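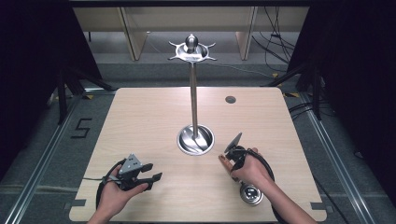 *Table 5 with the stand up and a hand unit on each side.*

I've been looking after table 5 at Plirkholm since February, and I get asked how I set it up often enough that I'm finally writing the whole thing down. It covers the full setup, the one I do on a Monday or after the table has been moved. If you only want the quick check before a session, skip to the end, there's a short list.

You'll want a soft cloth, a roll of black cloth tape, a small level, the hex keys from the Grilley kit (the long ones, the short ones will skin your knuckles), and the laptop with the Lilden console on it. Give yourself an hour the first time. I'm down to half that now, on a good day.

## Step 1: Put the table where it belongs

Start with the floor. The big number is laid out in black tape to the left of the table, and there are little yellow markers near the two back corners. Those yellow ones are what you line up to. I get down on my knees, sight along the back edge and nudge the table until both corners are happy. It's tempting to just shove it with your hip from the front (guilty!), but then it swings around one leg and you end up chasing it back and forth for ten minutes.

Don't pull up a yellow marker because it looks scruffy. If one is lifting, press it down. If it's really gone, come and find me or Jytte Bergmann before you put a new one down, and we'll measure it in from the floor rails with you.

Speaking of the rails, keep your feet off them. They're long, shiny and exactly the right height to catch a toe, and the carpet on either side makes you forget they're there. I walk around behind the stands when I need to get to the back.

Once the table is placed, lay the level on it in both directions. Ours drifts at the left front foot and nowhere else. A quarter turn usually sorts it out.

## Step 2: Fit the stand

The stand goes in the middle of the tabletop, with the round base cup down flush in the wood. Wipe around the opening before you seat the cup. A crumb of tape or carpet fluff under the rim is enough to make the pole lean, and a tiny lean at the bottom is a big one up at the prongs.

Seat the cup, run your fingertip around the rim, and feel for a step. You want wood to steel with nothing to catch a nail on. Then tighten from underneath, a little at a time, going back up top between turns to look. I used to crank it tight in one go and wonder why it had crept.

With the pole in, stand back and look at it from the front and then from one side. Then do the wobble test: two fingers just below the top fixture, push gently, let go. If you feel a click, it's the joint at the top. If the whole pole moves, it's down at the cup. The top joint is a hex screw, and it should be snug and no more. Tove Overgaard stripped the first one, I stripped the second, so we now have opinions about this.

Finish with a wipe. The whole stand is polished and shows every fingerprint, and so does the knob in the middle of the prongs. Dry cloth on the metal, please. The blue spray left a film that I spent an afternoon getting off.

## Step 3: Cables before power

I do all the cabling with everything switched off, and I do it in the same order every time so I notice when something's missing.

1. Start at the back, at the bundle hanging in front of the shelving. Check that it hangs free and isn't pinched anywhere on the way down.
2. Follow the floor runs by hand from the bundle to the table. If a cable crosses where you walk, tape it flat.
3. Bring the left unit's lead in and lay a loose loop beside where your hand will be.
4. Do the same on the right.
5. Plug in the left unit, then the right one, and tug each connector gently.

The loops are what people get wrong. Too short, and the cable pulls on your wrist the moment you reach for the far side of the table. Too long, and it drags across the tabletop and sweeps things off. I pick up each unit, reach out to the stand, reach back to my belly, and look at what the cable did. Then I adjust and try again. It takes three or four goes and you'll feel silly miming at an empty stand, but do it anyway!

On the gripper there's a black cable and a thinner gray one. Let them find their own way around the hand. I tried bundling them together with a wrap once and the gripper got so stiff to turn that my wrist ached by lunch. The wrap came off the same day.

## Step 4: Look over the left gripper

Hold it in your left hand, palm up, with your fingers curled around it. That's how it's used at this table, so that's how I check it.

Look at the two black fingers from the tip end. They should be parallel all the way back to the gray housing. Close them slowly and watch the gap: it should shut evenly, without one corner touching first. If a corner does touch, loosen the finger on that side, close the pair on a strip of plain card, and tighten it again with the card still held. Then check it without the card. That fixes it nine times out of ten, and the tenth time the finger is bent and you need a new one from the drawer.

Clean the fingers with a cloth that's barely damp. Dust gets into the corner where they meet the housing, so I fold the cloth over a card edge and run it along there. Stay away from any oil. The slide is meant to run dry.

## Step 5: Look over the right unit

This one has the flat round disk on top and it's tougher than it looks, but the disk does collect scuffs around its edge. Run a thumb around it and feel for nicks. A shallow scuff can stay. If you find something sharp enough to catch on the cloth, swap the unit and put the nicked one in the repair tray with a note on it. A real note, with the table number and what you felt, because "bad" on a sticky tells me nothing.

Then tilt it up, down and side to side and watch the cable at the same time. It should loop down across the back of your hand and stay there. If it keeps sliding off toward the tabletop, give it a bit more slack.

## Step 6: Power up and set the zero

Now switch on and open Lilden. Choose table 5 from the list (check this twice, I once spent a very puzzled quarter of an hour calibrating table 4 from across the room). Wait for both units to show up in the left column.

For the gripper:

- Close the fingers fully, hold them closed, and press **Set closed**. Let the number settle before you let go. Ours reads 1,478.
- Open them all the way and press **Set open**. Ours reads 1,906.
- Open and close a few times and watch the bar. It should reach both ends without jumping.

Those two numbers belong to this gripper with these fingers. If you've changed a finger, expect new ones, and write them on the card inside the drawer. If you haven't changed anything and they've shifted by more than a few counts, go back to Step 4 and look for dirt before you save.

For the right unit, hold it level, press **Start turn**, and rotate it slowly through a full circle. The console counts up as you go and wants to see 360 at the end. Going too fast is the usual reason it stops short. I hum something slow. When it's done, tilt the disk toward the base of the stand and make sure the little arrow on screen tilts the same way. If the arrow goes the opposite direction, you started with the unit upside down in the software's eyes, so press **Clear** and repeat.

Save under your own initials. The console will offer the last name used and it's very easy to just hit Enter.

## When something's off

**Gripper shows up, then drops out.** Wiggle the connector at the table end first, then at the back. If it drops only when you reach forward, your loop is too short. If it drops when you're sitting still, swap the lead and see if the fault moves with it.

**Closed reading wanders.** Dirty slide, or a finger screw that's worked loose. Check the screw first, it's quicker.

**Stand looks straight from the front and crooked from the side.** Level the table again before touching the pole. I have taken that stand apart for nothing more than once.

**Both units missing in Lilden.** Close the console, open it again, count to thirty. If that doesn't help, the log file has the answer more often than you'd think. The Þórarinsdóttir notes in the shared folder list the error codes, and they're much better than the built-in help.

## Quick check before a session

- Back corners on the yellow markers
- Stand: two-finger wobble test, quick wipe
- Floor cables flat, nothing across the rails
- Loops checked with a full reach, left and right
- Fingers closing evenly
- Disk edge felt for nicks
- Closed and open readings compared with the card
- Saved under your own initials

If you change a finger, a lead or the stand screw, put it in the table log the same day. The long hex keys go back in the Grilley kit, top row, please and thank you.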